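Western shirt (folding and care)

The western shirt is a long-sleeved shirt with a shaped yoke across the shoulders, snap fasteners down the front, and often some decoration around the pockets. It is worn for riding, dancing and plain everyday errands, and a great many households own at least one that has outlived several pairs of jeans. This article deals mostly with how such shirts are looked after at home, and in particular with folding, a subject on which people who love them can talk for a whole evening.

Construction

The yoke is usually a second layer of cloth sewn over the shoulders, and it may match the body of the shirt or contrast with it. The pockets come in two main families: the flap pocket, closed with a snap, and the curved slit known as a smile pocket, which is finished along its edge with piping.

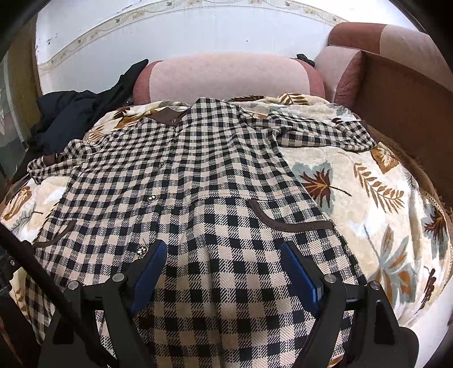 Gingham is a friendly cloth for anyone learning to fold, and it has been a favorite for western shirts for as long as most wearers can remember. The checks serve as a ready-made ruler, so a fold that wanders off line shows itself right away. On a black-and-cream shirt with a dark brown yoke and curved brown piping at the pockets, the trim helps too, giving the eye two matching curves to line up on either side of the placket. Pearl-style snaps are best closed before folding, at least the top one and one near the middle, so that the two fronts stay together.

Folding

The shirt may be folded on a table, a bed or the seat of a sofa. A soft surface such as a fleece blanket is kind to the snaps, though it does give a little under the hands and the finished bundle tends to come out rounder. In the method taught at the Kurkus sewing circle, the shirt is laid face down, each side is brought in toward the center with its sleeve turned back along it, and the hem is then carried up to the collar in two turns. The Manow fold keeps the shirt face up and tucks the sleeves across the chest, which is quicker.
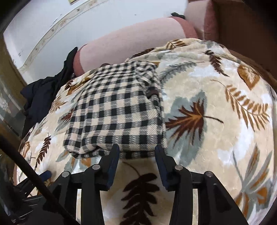 Laine Dambrauskienė

A thick, roughly rectangular bundle with a flat middle panel and straight rows of checks is quite good enough for a drawer, even when one edge has bunched into ridges. For a suitcase it is worth opening the shirt again and smoothing the sleeves, as the ridges press into creases under the weight of other clothes. Shirts with heavy piping do better near the top of the pile.

See also: Gingham; Snap fastener; Yoke (clothing)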